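Brekow Opens Sign-Ups for Its Free Beginner Lettering Course

GULLARCOMBE, 14 September 2021 — I've been wanting to write this one since April, so forgive me if I get a little carried away. We're opening sign-ups today for Custum, our very first hand lettering course, and it won't cost you a cent!

If you don't know us yet, Brekow is a small drawing school in Gullarcombe. We've mostly taught sketching up to now, and people kept staying after class to ask me how to make a nice birthday card, or how to letter a name on an envelope without it sliding downhill toward the stamp. I never had a good answer beyond "draw a pencil line first." So I sat down and wrote a course (and then rewrote most of it, because the first version spent way too long on pen nibs).

Custum runs for 8 weeks, with one new lesson each week. You can do it all from home, or come sit with us in the studio on Adebisi Street if you like company while you draw. We start with plain block capitals, which sound dull until you see how much a slightly fatter S can change a word. From there we go into brush letters, then shadows and outlines, and the last two weeks are all about layout — fitting a long line of words into a short space, mostly, and what to do when you run out of room at the end.

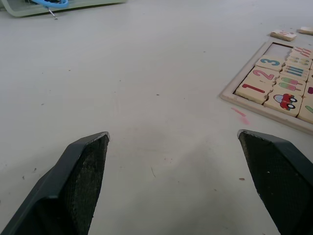 A wooden number-matching puzzle board on a pale tabletop.

Numbers get a whole lesson to themselves, by the way. Most lettering books I own give you page after page of alphabets and then squeeze the digits into a corner at the back, and I think that's a shame. A good curly 2 is one of the most fun things you can draw! We'll do house numbers, party numbers and the big chunky kind you'd put on a kid's door sign.

You don't need fancy supplies. A soft pencil, an eraser, one brush pen and a pad of smooth paper will get you through the first 6 lessons. After that I'd add a ruler and a second pen in a color you love. Please don't rush out and buy the giant marker set. I did that once and I'm still working my way through the beiges.

Every lesson comes with practice sheets you can print at home, and there are 11 of them in the full pack, including a blank one with guide lines that I use myself nearly every day. Left-handed folks, you get your own version of the brush letter sheets, with the slant going the way your hand wants to go.

We have room for 900 people in the online group, and the studio seats are a lot fewer than that, so grab one early if you want to draw with us in person. Kids are welcome as long as a grown-up signs up with them. Complete beginners are very welcome too — the course was written with you in mind, and messy handwriting is no problem at all.

To join, fill in the short form on the Brekow website and pick either "home" or "studio." You'll get a welcome email with the supply list and your first practice sheet.

Press contact: the Brekow studio desk, Adebisi Street, Gullarcombe. Sample practice sheets are available to editors on request.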